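Drekik handheld kit - what we bought, what we skipped, what's next

README for the purchasing folder. Last big edit in April, small fixes whenever I remember.
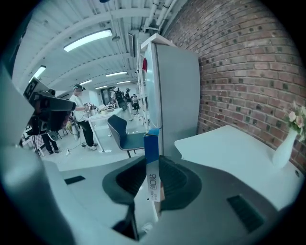 I keep this file so that the next person who has to put together a budget for handheld grippers doesn't start from a blank spreadsheet like I did. It covers the gear for our small-carton pick and place set. The data itself has its own card, over in the Kareo folder, and Châu Tăng is the one to bug about that (sorry Châu).

What's in the folder

quotes/ - everything vendors sent us, including the two we turned down
orders.csv - what we paid for, with shipping on its own line
wishlist.txt - add to it freely, just put your name next to the item
spares.csv - please update this when you take something out of the drawer!

The numbers

We bought 5 handheld grippers in the first order. The whole order came to $3,178 with shipping, and that does not include the headsets, which went on a different budget line (Ilona Bognár has the paperwork). If you add up orders.csv and get a smaller total, you probably left out the pads. I did that twice.

I set aside $200 for consumables: finger pads, printed markers, cable ties, tape. I thought that was generous and we went through it before the second month was over. For the next round I'd double it and not feel bad.

Things I'd do differently

Order the spare pads with the grippers. We ordered them later from Vumance and paid shipping again for a box that weighed next to nothing.

Ask for the lead time in writing. One quote said 10 working days, and then it was 10 working days from when they confirmed the drawing, and confirming the drawing took a while - so plan around the slow version.

Get the same mount for every camera. We saved a little by mixing two kinds and then Negin Nazari lost an afternoon to calibration, so no, we didn't save anything.

Budget for tables and floor space too. I left furniture out completely the first time around, and once a few people are working in one room you need more table than you'd think. Same goes for power strips and longer cables.

Buy the test objects early. Small cartons are cheap, but they get dented corners and then you want fresh ones that match the old ones, and the store has changed the packaging.

Still open

- Second order of grippers, or repair the ones we have? Carmela Palacios is pricing repairs.
- Storage cases. I like the hard ones, Nurhan Şimşekoğlu says soft bags are fine. Quotes for both are in quotes/cases.
- Whether the Erdős room gets its own kit or keeps sharing ours.
- Bigger drives. Put this on the data budget if they'll let us.

Prices are what we paid at the time, so get a new quote before you copy anything into a proposal. And if you find a mistake in orders.csv, fix it and leave me a note in the last column.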